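Features | Work & Machines

I'd pictured teaching a robot as typing, lots of it. At Worska you just do the job yourself, over and over, with a gripper on each hand, and the machine learns from the recordings. Qistina Osman strapped me in one June afternoon and told me to stop thinking about my thumbs (impossible!).

My first tries were awful. I squeezed too hard, I rushed, I talked with my hands the way I always do. "It'll copy that too," she said. 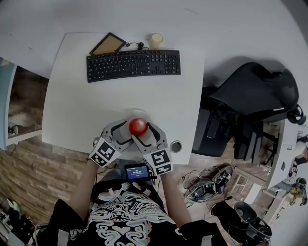 So I slowed down. Pick up, hold, pass across, let go. By try 68 I'd quit wishing for fingers, and I was weirdly proud of myself – until I heard that the Worska crew wants 1000 good ones for a single task, and that their best person gets through 110 before lunch. I asked Qistina if she ever dreams about it. She does, and in the dreams she still has the grippers on.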